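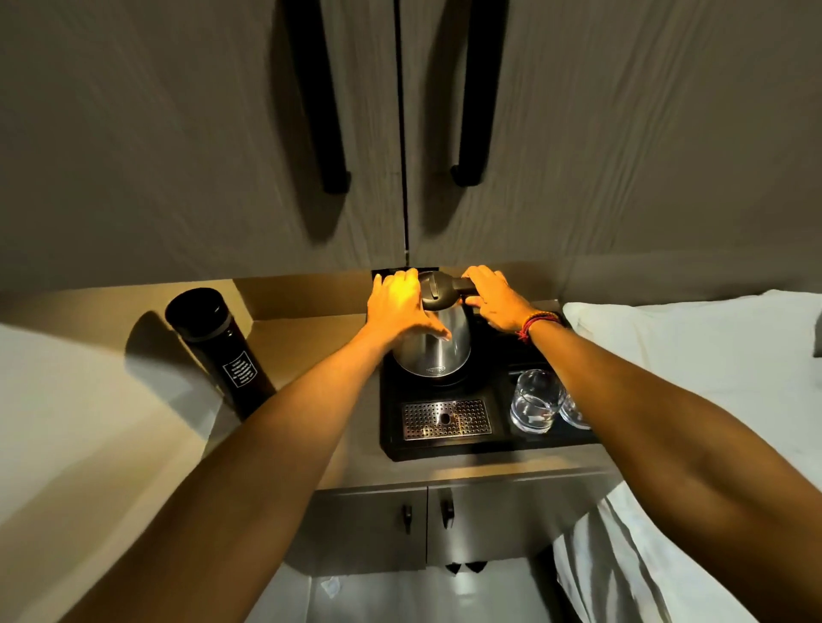 How do I get a place at a user workshop for a music practice app?

I teach cello part time and keep reading about projects that bring in teachers and students to try out practice software before it is finished. The one I have my eye on is Avance, which listens to you play and marks the notes that drift out of tune. There was an open day in Namness in October and I only heard of it afterward. Is there a list to sign up for, or do you have to know someone at the school? I have 11 students, most of them under 16, and a couple of them would like to come too if that is allowed.

Posted by cellobench, 28/02/2019

Wubit Derese
Write to the project office and ask to be put on the tester list. You don't need to know anyone. Most of these projects keep one list for teachers and another for students, and they pick from both when a workshop is set up. Put your instrument, the level you teach and the town you can travel to in the first few lines, as that is what they sort by. If you leave out the instrument you may not hear back.

For students under 18 they will want a signed form from a parent, and usually a second form if any playing is recorded. Ask for both at the same time. At the Kneath workshop I went to, two students had brought only the first form and had to sit out the recording part, though they could still join the talk afterward.

The day itself was simple. In the morning there was a presentation with close to no seats left, then we were split up by instrument. Strings had 17 people. We each played a short piece with the software running and then filled in a sheet on what we found useful and what got in the way. The bowing display got the most complaints — it lagged behind fast passages and the younger players stopped looking at it. Lunch was included but travel wasn't.

Bring your own music stand if you are fussy about height.

mezzo_piano_dad
My daughter did one of these at Clukska. It was ok. Long talk first, she was bored, then she liked the part with the headphones. They said they would send the results and we never got them. Parking is bad, take the bus.

oldrosin
Agree with Wubit on the forms. One more thing, check what happens to the recordings. On the form I signed there was a box for "research use" and a separate box for "public data set", and you could tick the first and leave the second blank. I left it blank and still took part.

Also, the hall for the open talks holds 200 but the hands-on sessions are far smaller, so a ticket to the talk does not get you into the session. They are booked separately. I made that mistake the first time and spent the afternoon in the lobby with my viola.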